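Subject: Re: White cubby shelf – arrangement and use

To all list members,

Thank you for the replies received on the furnishing of the small bedroom at Plindesora. The Office's position is set out below. 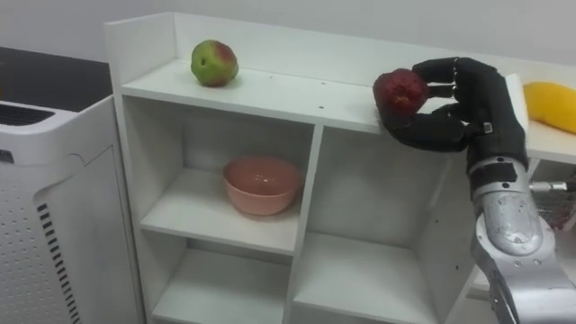 Atuseo Residential Services – Furnishings Office

> Govindasamy House wrote:
> May fruit be kept on the top board, or
> should it go into the compartments?

Fruit may stand on the top board, which has a raised panel at the back. Bowls should go inside a compartment.
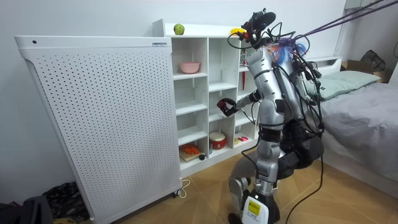
Items in daily use are best placed near the front of each compartment. Order 162 covers further shelves of the same pattern for Tivon.
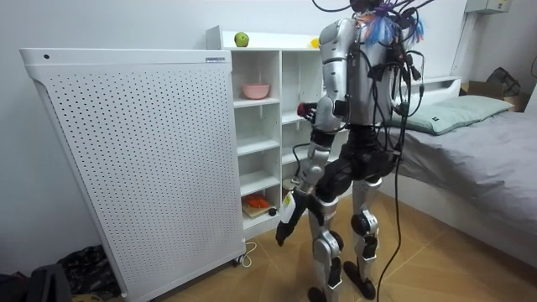
Residents have also asked about floor space. Tall appliances may stand to the left of the shelf – the perforated white unit is on casters and can be moved for cleaning. Its cable should be kept clear of the walkway. 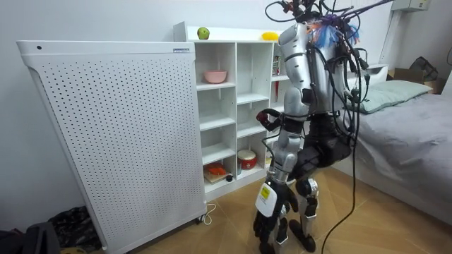 Photographs: Atuseo Furnishings Office

Further comments should reach this list by the end of October.

Furnishings Office, Atuseo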